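How to run a hand-held gripper demonstration on an open day

We hold an open day at the Kudell workshop each December, and visitors get to try the hand-held grippers for themselves. These notes are for anyone setting up the same thing in an ordinary working room. They assume you have the grippers already and know how to charge them.

What you need

Two hand-held grippers, one in use and one on charge
A head-mounted light for the demonstrator
A table or desk with space on both sides
Small objects to pick up (we use 16)
A printed visitor sheet

Step 1. Set out the room

Keep the office chairs in, but leave a clear path between them. Groups of 13 fit well; 33 was too many when we tried it. Leave the ceiling lights on and check that any printed markers are facing the work area. We tape ours to stands so they can't slide. At Kudell the shelving and desks stay where they are along the brick wall.

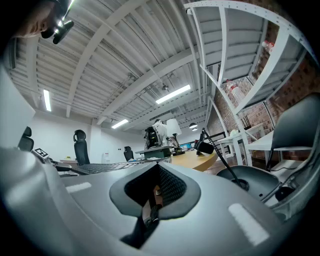
Step 2. Show the grip first

Hold the gripper level and close the fingers slowly on one object. Lift it, move it a short way and put it down. Do this twice without talking, then explain it. Point out the mesh surface on the finger pad and let people touch it before the tool is switched on.

Keep your wrist loose. Beginners tend to tip the whole tool when they reach over the edge of a desk, and the recording tips with it.

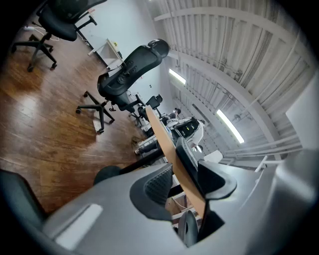 Give each visitor five tries. Start them on the Himar foam blocks and move on to the Jetmont cups when they can place a block without dropping it. If someone gets stuck, take the tool back, show the move again and hand it over.

Step 3. Save the recordings

Stop recording between visitors and give each one a new number. Our last open day produced 139 short recordings, and the ones without numbers took a whole afternoon to sort. Copy everything to the Eichhorn drive before you pack up.

Put the grippers back on charge and wipe the finger pads with a dry cloth.

Page last updated 25/05/2026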